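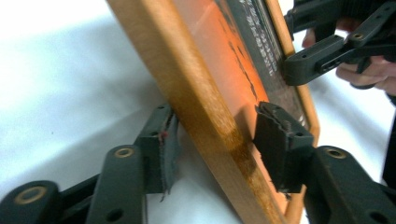
Recording two-handed demonstrations with hand-held grippers

Updated August 9, 2018, by Menaka Pathirana

This page covers how we record picture frame demonstrations at the Brustdale lab, from setting up the table to checking the files. The person doing the task holds one gripper in each hand, and the recordings go into the Enance training set. You should have the recording software installed and both grippers paired before you start.

The frame task is harder than the block and cup tasks. A frame has to be held by its rails, it turns easily in the grip, and the two hands have to agree on where it is going. Plan to throw away your first few takes.

Before you start

Clear the work surface and lay down a plain white cover or board. Wipe the glass on the frame. Check that each gripper opens and closes through its full range without catching, then close both and zero them in the software. A gripper that was not zeroed will report a small gap when it is fully shut, and every file from that session will carry the error.

Route the cables down the outside of your forearms. If a cable crosses between your hands it will pull on one gripper when you move the other, and you will fight it without noticing.

Recording a take

Step 1. Rest both grippers open on the surface and start the recording. Hold still for 2 seconds so the software can line up the streams.

Step 2. Bring both hands in together and close on opposite edges of the frame. Squeeze until it stops slipping and no further. Keep your wrists low, with the markers on top of the grippers facing up.

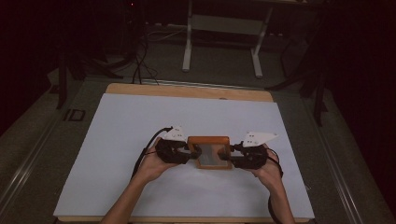 Step 3. Lift the frame and turn it toward you at an even speed. If you need to change your grip, do it one hand at a time. Let one gripper take the weight, open the other fully, move it, and close again. Half-open regrasps are the most common reason a take is rejected – the policy learns to drag the pad along the rail.

Step 4. Set the frame down, open both grippers, and pull straight back before you stop the recording.

Where to put the pads

For a one-handed hold, put one pad on the outer edge of the rail and the other on the inside, over the face of the print. The rail then sits between them and the frame can be tipped without sliding. Use the second gripper on the opposite rail or on a corner to steady it. 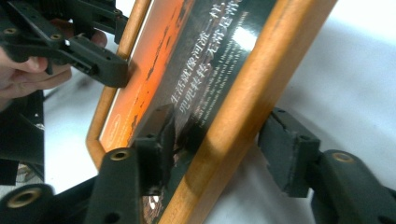 How many takes do we need for one task?

Plan on 400 accepted takes. Split them over at least 3 people, as each person has habits in how they approach the frame and the policy will copy whoever recorded the most.

Working with loose parts

Loose parts need their own set of takes. Record them separately from the whole frame and give them a different task name, or the two will be mixed when the Weerakoon scripts sort the files. Start each take with the part in a new position and at a new angle. For a long narrow slat, hold it tilted up off the table and keep the metal pin on the underside clear of the surface, so that it does not catch when you lower the part. Fingertip pads with torn covers should be noted in the session log along with which finger they are on.

Checking the files

Play back every take at normal speed before you leave the table. Reject it if either hand leaves the tracked area, if the part is dropped, or if you paused to think in the middle. After 3 rejected takes in a row, take a break and zero the grippers again.

Upload accepted takes to the Costness server under your own initials. Leave the rejected ones on the local drive until the batch has been trained.
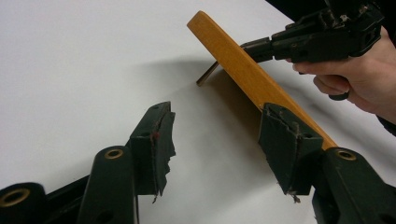

Replaying a take on the arms is the last check. Pick a file from the middle of the batch and run it at low speed with one hand on the stop button. Watch the fingertips at the moment of contact. In a slat take, one pad may be up against the underside while the facing pad stands free above the table, and the arms should keep that gap until the recorded close begins. If they shut early, the width channel is out of step with the position data – shift it in the alignment tool and replay the same file.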